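1/
We replaced the kitchen counters in our house in Anbridge this winter. A few people asked what it cost and what I'd do differently, so I'm putting it in one thread. Small galley kitchen, 1970s house, two runs of counter with the stove at the end of one.

2/
The old counters were original. Beige laminate, a burn mark beside the stove and a swollen seam behind the tap where water had been getting in for years. The cupboards underneath are fine and we kept them.

3/
Start with the cupboards, even if you're keeping them. Ours were out of level by more than I would have guessed. I pulled the old counter off one corner and put a long level across the boxes before I called any shop. Cedar shims and a Saturday sorted it out.

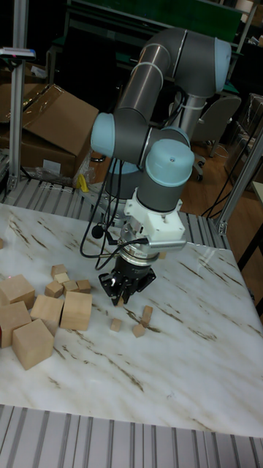 4/
Measuring. The long run is 107 inches and the short one is less than half that. Measure at the wall and again at the front edge. Ours came out different because the side wall isn't square, and the shop wants to know that before the template visit.

5/
We got quotes from Clenevberg and Bouchard. Clenevberg does stone and quartz and has the nicer showroom. Bouchard does laminate and wood out of a shop behind the feed store. Both sent someone to the house. Only Bouchard looked under the sink.

6/
The stone quote was well past what we had set aside, and the floor under that wall already has a bit of a dip. I didn't want to add the weight without getting someone into the crawl space first. That was the end of stone for us. Friends down the road have it and like it.

7/
Wood was next. Bouchard had maple and birch, both sold bare so you can finish them yourself. I like the look of wood that hasn't had anything put on it, but a counter beside a sink can't stay that way. You're oiling it every few weeks at first and then every couple of months.

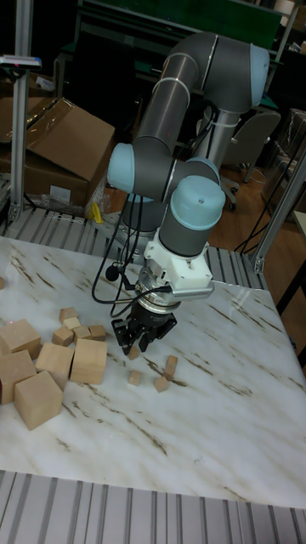 Bare wooden blocks on a white top.

8/
I know myself and I wouldn't keep up with the oiling. We got a small maple board for cutting bread and left it at that. It lives beside the toaster and gets oil when I remember.

9/
So, laminate again. It has improved a lot since the last one went in. The edges can be rounded or square, the backsplash can be left off, and there are far more patterns than there used to be. Too many, really. I brought home a bag of samples and we lived with them on the windowsill for a week.

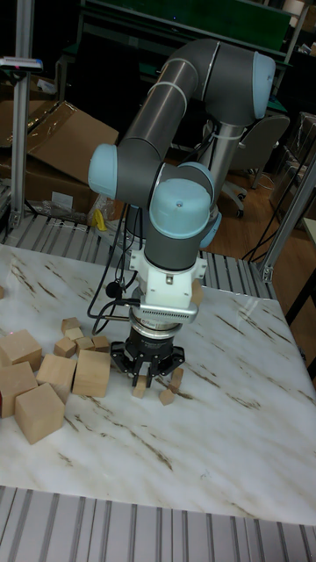
10/
Colour took longer than every other decision put together. I wanted something light because the window faces north and the kitchen is dim until supper. My partner wanted something that wouldn't show crumbs. A white with a marble pattern, like the tabletop under the grey arm in that last photo, was in the running right to the end. It looked good in the morning and a bit cold with the lights on. We went with a warm off-white with a small fleck in it.

11/
Costs, since that's what most of you asked. The counters, cut and edged, were $807. Sink and tap were $382 together – the sink is a Kovley single bowl, drop-in, and the tap was on clearance. We installed everything ourselves. Tax is in both numbers.

12/
If you're paying for installation, ask whether it includes taking the old counters away and hooking up the sink again. Neither was included in the quotes we got. The dump in Anbridge charges by weight and old particleboard is heavier than it looks.

13/
Install day. Shut the water off at the valves under the sink, and if they haven't been turned in years, find the main first. One of ours wouldn't close all the way. I ended up replacing it, which meant a trip to the hardware store with the sink already out and the store closing at 5.

14/
Dry fit everything. The wall behind our long run bows in the middle, so I scribed the back edge with a pencil and took it down with a belt sander. Go slowly and keep checking. The gap was bad enough that caulking alone would have looked terrible.

15/
Cut the sink hole with the counter face down on sawhorses, with an old blanket under it. Tape the line. Have a second person hold the cut-out as you finish, or it drops and takes a chip of laminate with it. Seal the raw edge all the way around before the sink goes in. The old one was never sealed and that's where it swelled.

16/
What I'd change: I'd buy the deeper sink. The Kovley is fine for dishes but the big stock pot doesn't sit flat under the tap. I'd also have the outlet by the stove moved while the wall was open. Now it's behind the kettle for good.

17/
Cleaning so far is dish soap and a cloth. Tea stains come off with baking soda. The fleck hides crumbs so well that I find them with my sleeve.

18/
Backsplash is still bare drywall. Tile is the next job, likely in April once I can run the wet saw outside. I'll add to this thread when it's up. If anyone has used the peel-and-stick kind behind a gas stove, tell me how it held up.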